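Two Days at the Herkedar Beach Volleyball Open House

I have covered college beach volleyball for long enough to have sand in every bag I own, and I still got up at five to be first in line when the Herkedar training center opened its doors on 13th March. College programs get one weekend a year to come and look around before the spring schedule swallows everybody, and I had missed the last one with a bad knee. I was not missing this one!

The center sits behind the old Lindemann warehouse, and from the parking lot you would never guess what's back there. You walk through a plain double door, past a desk with a bowl of hard candy, and then it opens up into 9 full courts under one roof. Nine! I've been to conference tournaments with fewer. The sand is deep and pale and they rake it between every session, which I know because I stood there and watched them do it (twice, it's very soothing).

Ludger Buschmann took our group around in the morning. He played indoors for most of his life before switching to sand, and he has strong feelings about net tension. He let us each try the crank. Mine was too loose, he told me, and then he fixed it with half a turn and you could hear the difference when a ball hit the tape. He also showed us how they keep the courts at an even depth, using a long marked rod that gets pushed in at the corners and the middle before the first practice of the day. The corners behind the serving line wear down fastest. I would have guessed the spot under the net, where the blockers land.

Then the playing started, and that's what I came for. There were 29 pairs signed up for the scrimmages, most of them from Division II and junior college programs, with a few club pairs mixed in. Format was one set to 21, keep moving, no standings. I liked that a lot. Players tried things. One left-hander from the Skedurine club pair served short all morning, just barely over the tape, and by the third match people were walking over from other courts to see if anyone could pass it. A junior college pair finally did, on the last point of the set, with a one-armed dig that went straight up and came down perfectly for a shot down the line. The whole side of the hall yelled.

The coaching sessions after lunch were smaller and quieter. Frauke Lenz ran the one on serve receive, and I filled four pages of my notebook. She has players pass with their eyes on the server's shoulder until the last moment, and she stops the drill constantly, sometimes after a single ball. "Again, same feet," she'd call, and off they went. One thing I want to try with the middle school kids I help out with in April: she had the passer call the landing spot out loud before moving. It slowed everyone down for ten minutes and after that they looked a full step quicker.

Day two had the part of the tour I'd been curious about, the rooms away from the sand. There's a weight room, a taping room with good light, and a long hallway of old team photos where I lost half an hour. I found a picture of a regional final I had worked, and there I was in the back row in a terrible hat.

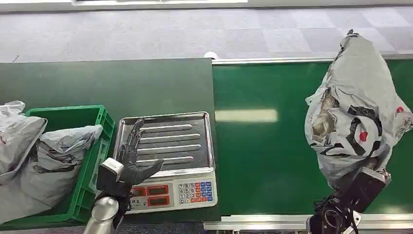
Green tabletop and belt, with the tiled floor behind.

We finished with a round of questions in the upstairs lounge, and people asked good ones. Somebody wanted to know about seating, and the answer is that they can fit 1000 for a big dual, with the bleachers pulled out on the long side. Somebody else asked about travel teams. The Clitine Cup, their own early season event, will have 48 pairs this year and they've kept the entry fee where it was, so if you coach a smaller program, write to them soon. The draw fills fast.

A few practical notes if you go next year. Bring socks, the sand is cooler than you'd expect first thing in the morning. Parking is free but the lower lot floods, so use the upper one. The snack counter does a very good grilled cheese and closes at two sharp. Ask to see the net crank. And stay for the last scrimmage on the second day, when the coaches play each other. Buschmann and Lenz were on opposite sides of the net this time, and she won 21-18 with a cut shot he never moved for.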